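Reading time: 1 min

Week 9 handout: notes from the Drimdale open day

These notes cover the afternoon part of the visit. Read them before the lab, as question 2 on the worksheet draws on them.

The Rikura group showed how it records people handling clothes with hand-held grippers. Each gripper has two jaws, and the person works them by hand. The recordings are later used to train a robot arm. The group has 167 sessions so far and wants 1000 by November.

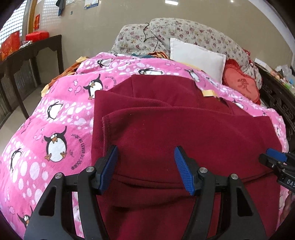

Cloth is harder than boxes or cups. It has no fixed shape, and one layer can hide another. A robot has to find an edge or a seam before it can fold anything -- and thick fabric bunches up in the jaws.

The Briem talk on pricing was canceled. Slides will be posted if we get them.

For the lab: bring one garment with a visible hem.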